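Handstead Word List
README

Handstead is a list of everyday words for small household and workshop objects, with the regional names people use for them. It started as a shared spreadsheet for settling what to write on storage labels and grew into something other people asked to copy. The files are plain text and open in anything.

Release date: 21/12/2022
Maintainer: Baldur Thygesen
Language: English (US spelling for headwords, other spellings kept as variants)

What is in the folder

words.csv – the main list, one headword per row
variants.csv – regional and trade names, linked to the main list by id
sources.txt – where each variant was heard or read
changes.txt – what was changed since the last release
old/ – the two earlier releases, kept as they were

Columns in words.csv

id – a short code that never changes, even if the headword does
headword – the most common name in American English
group – one of 13 groups, such as fasteners, kitchen, sewing, paper goods
plural – given only when it is irregular or people disagree on it
note – free text, often blank

Columns in variants.csv

id – matches words.csv
variant – the other name
region – a state, country or looser area ("upper Midwest" is allowed)
trade – filled in when the name belongs to a line of work and not a place
confidence – a score from 1 to 4, explained further down

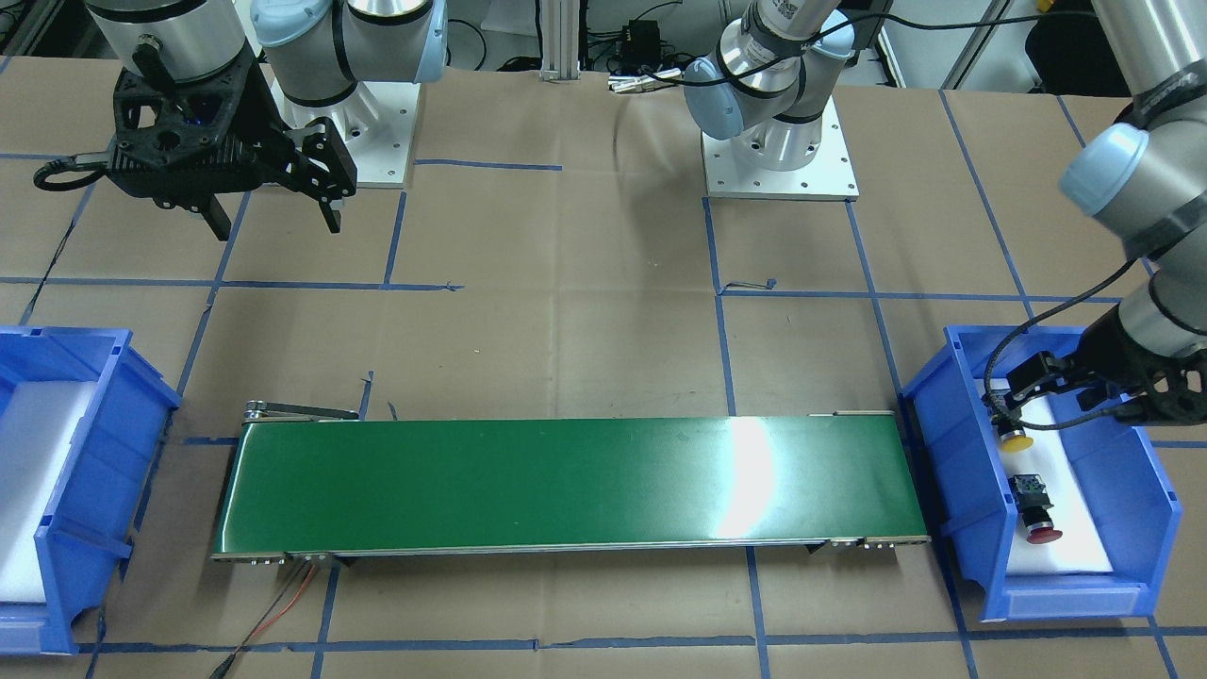

How words were collected

Most headwords came from store catalogs, hardware indexes and the labels already on our own drawers. Variants came in three ways: from people who wrote in, from printed sources, and from the two naming evenings held in Altley, where everyone was handed the same objects and wrote down what they called them without talking first. The sheets from those evenings were typed up by hand. Spelling was left alone unless it was clearly a slip.

A word gets into the main list if at least two people gave it independently or if it appears in a printed source. A single report goes into variants.csv with the lowest score and stays there until someone backs it up.

Brand names used as ordinary words are a gray area. They are kept as variants and never as headwords. If you disagree, the note column in your own copy is a good place to do so.

Confidence scores

1 – one person reported it
2 – two or more people, same household or workplace
3 – two or more people with no link to each other
4 – found in print, with the source listed

The scores say how well a name is supported. They don't say how common it is. A name can have a 4 and be known only to a few upholsterers.

Merging the Bodo and Wyss lists

Two older lists were folded into this release. The Bodo list was mostly sewing and leatherwork and came with good notes. The Wyss list was longer, had no sources, and used "clip" for nearly everything that holds paper. Its entries were all set to 1 and moved up only where another source agreed.

Where both lists had the same object under different headwords, the one already used in Handstead was kept and the others became variants. Ids from the old lists are in the note column, in square brackets, so you can still trace a word back.
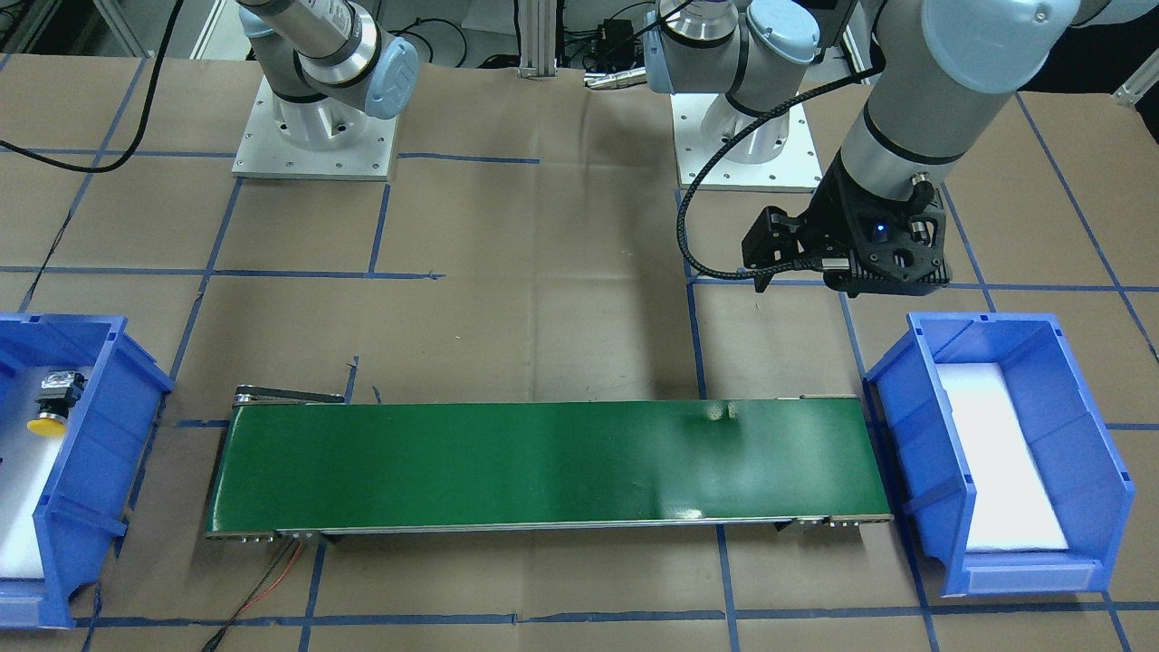 Known problems

The paper goods group is uneven. Envelopes are covered in far too much detail and folders hardly at all.
Region names overlap. "New England" and "Maine" both appear and have not been sorted out.
Some variants are listed under two ids on purpose, for instance "pin", which is claimed by sewing and by fasteners.
Accented letters may look wrong if the file is opened as anything other than UTF-8.

Corrections

Send the id, the word as it should be, and where you heard or read it. One correction per line is easiest to work with. Please don't send back a re-sorted copy of the whole file – there is no good way to see what changed in it.

Use

You may copy, change and share the list for any purpose. If you publish a changed version, give it a different name and keep sources.txt with it.

Next release

The fasteners group is being split, probably into threaded and unthreaded. Existing ids will stay the same. The region column may get a fixed set of values if the overlaps can be cleaned up without losing what people wrote.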